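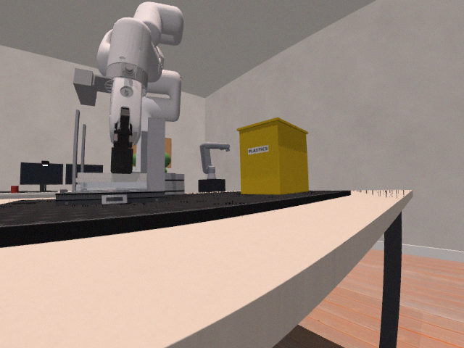 Drurov site – monthly walkround, fire / electrical / housekeeping
Date: 2025-01-14
Done by: Danuta Wróbel, with Lech Laskowska for the ground floor
Copy to: Naima Slaoui, Teodor Cieślak

Marks: OK / ACTION / N/A / NOT SEEN. Comments typed up same day from my paper sheet, so sorry for the shorthand. Anything marked ACTION has a name against it. If your name is there and it shouldn't be, tell me by Friday.

Left over from December

Loose stair nosing, back stairs, fourth step up – OK. Screwed down, new strip on. Bit proud on the left but won't catch a heel.

Missing cover on light switch, packing room – ACTION. Still missing. Tape over it is not a cover. Teodor, please.

Salt bin by yard gate empty – OK. Filled. Lid cracked though, rain gets in and the salt will set solid. New lid wanted.

First aid box upstairs short of plasters – OK. Restocked, list signed.

Fire door at bottom of back stairs not closing into the latch – ACTION. Third month. Closer has been adjusted, worked for a week I'm told, now stops with a gap again. I think the door has dropped on its hinges and no amount of fiddling with the closer will cure that. Needs a joiner. Naima to ring Borkowska and get a date, an actual date.

1. Ways out

1.1 Front entrance clear inside and out – OK. Mat curling at one corner, turned it round for now.

1.2 Main corridor clear – ACTION. Two flat packed desks leaning on the wall outside the post room. Corridor is 1079 mm wide at that point with nothing in it (measured it last year for the trolley argument) and a good bit less with desks. Moved same day please. Lech.

1.3 Back stairs clear – OK. Better than last time. One umbrella.

1.4 Final exit, yard side – ACTION. Opens, but stiff. Had to put my shoulder to it. Wood has swollen with the wet. Fine for me, not fine for somebody smaller in a hurry. Plane the bottom edge and paint it after, bare wood will only swell again.

1.5 Final exit, car park side – OK. Push bar good, opens full width.

1.6 Outside the exits, nothing parked or stacked – ACTION. Pallets again at the yard door. They come off the Dritetham delivery and get put down in the first handy place. I've asked the driver direct before and he was very nice about it. Could whoever signs for the delivery walk out and point? Line on the ground would help too, yellow, a proper hatched box.

1.7 Exit signs visible from every desk – OK except accounts, where the tall cupboard hides it. Move cupboard or add a second sign. Cheaper to move the cupboard. Bożena says the cupboard can't move until the year end boxes are out of it. Look again next month.

2. Fire alarm and extinguishers

2.1 Weekly bell test logged – ACTION. Logged every week but two, both over the Christmas break. If the building was shut write SHUT in the box. A blank looks like we forgot.

2.2 Panel showing normal – OK. Green light only.

2.3 Call points unobstructed – OK ground floor. Upstairs one has a coat hook about a hand's width from it and there was a coat. Take the hook off. ACTION, Teodor.

2.4 Extinguishers in place, pins and tags intact, needle in green – OK, with one exception. Kitchen CO2 is on the floor, bracket has come off the wall, plugs pulled clean out. Refix a few inches to the right where it's solid.

2.5 Fire blanket, kitchen – OK. Tabs hanging down as they should. Someone had tucked them up to be tidy last year, please don't.

2.6 Service date on extinguishers – OK. All in date, due again later in the year. Naima has the sheet.

2.7 Smoke heads, covers off after decorating – OK. Checked the upstairs meeting room specially. Dust cap was off.

3. Emergency lighting

Monthly flick test, key in the switch by the panel.

3.1 Ground floor – OK. All came on.

3.2 Back stairs – ACTION. Middle landing one dead. No charge light either, so might be the fitting and not just the battery. Wolta to look when they're next in, but before the end of the month whatever happens. That landing has no window.

3.3 Upstairs – OK. The one outside the toilets slow to come on but did.

3.4 Outside over the car park door – NOT SEEN. Too bright to judge at eleven in the morning. Lech to try it at going home time and ring me.

3.5 Long test (full duration) – not due.

4. Electrical

4.1 Leads and plugs, visual – ACTION. One kettle lead upstairs with the outer sleeve pulled back at the plug and the coloured wires showing. Cut the plug off and binned it there and then. New lead needed, kettle itself fine.

4.2 Extension leads not daisy chained – ACTION. Accounts, again. One four-way plugged into another four-way plugged into a reel. The reel was still wound up too and felt warm. Unwind fully or don't use it. What they want is two more wall sockets and I've put that on the Wolta list so please nobody buy another four-way in the mean time.

4.3 Portable heaters – ACTION. Found one under a desk. I do understand, that end of the room is cold. But not under a desk next to a paper bin. If the radiator isn't doing its job report the radiator. Bled it while I was there and a lot of air came out, so see if that helps.

4.4 Distribution board cupboard – OK. Shut, locked, nothing stored in it. Labels faded on the bottom row, could do with redoing.

4.5 RCD test button – OK, tripped and reset. Warned everybody first this time.

4.6 Portable appliance labels in date – mostly. Fan in the post room has no label at all. Take out of use till tested. It's January, won't be missed.

5. Floors, stairs, shelving

5.1 Floors dry and sound – ACTION. Lino lifting at the kitchen threshold. I caught my foot on it. Needs a metal strip across.

5.2 Handrails – OK front. Back stairs one wobbles at the top bracket, screw is turning in the hole. Longer screw.

5.3 Storeroom racking, visual – OK. Uprights straight, no fresh dents. Locking pins all in.

5.4 Load notices on racking – ACTION. Sign says 200 kg per shelf and is clear enough. Second shelf from the top has the old ledgers on it and I doubt anybody has weighed them. Bring them down to the bottom shelf, they're no use up there and it's a daft lift off a step.

5.5 Step ladder – OK. Feet good, tag on. Put back on its hooks please, was left standing open.

5.6 Top of cupboards – ACTION. Box files stacked on the tall cupboard in accounts, leaning. See 1.7. If the cupboard is being moved anyway do it all together.

6. Kitchen and toilets

6.1 Fridge clean, in temperature – OK on temperature. Clean, no. Everything unlabelled goes on Friday afternoon, tubs and all.

6.2 Hot tap warning sign – OK.

6.3 Under-sink cupboard – ACTION. Drain cleaner sitting next to the bleach. Separate them, one has gone to the cleaner's cupboard and should stay there. Data sheets for both in the folder, I looked.

6.4 Toilets, ground floor – OK. Extractor noisy.

6.5 Toilets, upstairs – ACTION. Seat loose. Small thing but it shifts sideways.

6.6 Little used outlets flushed – OK, signed weekly by Bożena. Shower in the old changing room included.

7. Outside

7.1 Yard lights – OK, both on the timer. Timer still an hour out from when the clocks changed. Lech to correct.

7.2 Paths gritted – OK on the day. Bad patch where the downpipe drips across the path to the bike rack, will be ice first proper frost. Fix the downpipe joint, gritting it every morning is a waste of salt.

7.3 Gate – OK. Latch greased.

7.4 Bins – ACTION. Cardboard bin overflowing and up against the wall under the window. Pull it out from the building, and flatten boxes before they go in. Lid locks broken on one, ask for a swap.

7.5 Roof and gutters from the ground – OK as far as you can see. One slipped tile on the north side, keep an eye.

8. Paperwork

8.1 Accident book – OK. One entry since last check, paper cut that bled a lot. Page torn out and filed as it should be.

8.2 Fire wardens on the notice – ACTION. Still shows someone who left before summer. New notice with Bożena on it for upstairs.

8.3 Visitors' book – ACTION. People sign in and don't sign out. By the book there were still four visitors in the building from last week. No good at all for a roll call.

8.4 Last drill – written up. Out in under three minutes. Two people went back for coats, spoken to.

8.5 Insurance certificate on display – OK, current.

8.6 Spending – Naima has agreed up to 70 on small bits without asking (strip, screws, salt bin lid, kettle lead). Keep the reciepts. Anything bigger goes on the list first.

Do first

Emergency light, back stairs middle landing – Wolta
Fire door, bottom of back stairs – Naima / Borkowska
Yard exit sticking – Teodor
Desks out of the corridor – Lech, today
Reel and four-ways in accounts – Bożena to unplug, sockets on Wolta list

Comments added after

LL – desks gone into the spare office. Car park light tried at half four, comes on fine. Timer put right.

TC – coat hook off. Switch cover ordered, they only come in packs so we'll have spares. Will do the yard door when it stops raining, no point planing it soaking wet. Meantime I've rubbed candle wax down the edge and its easier.

BL – reel unplugged and given to Lech. We are now one socket short for the printer so it's printer or shredder, not both. Radiator much better, thank you. Heater has gone home.

NS – Borkowska can send the joiner a week on Thursday, morning. Asked for 40 minutes to look at the handrail on the same visit, they said yes. Wolta coming back to me on the landing light. Danuta, can you put a battery lantern on that landing till then?

DW – lantern is up, on the window-less side by the rail. Switch it on if you're last down. Next walkround same week next month, upstairs first for a change.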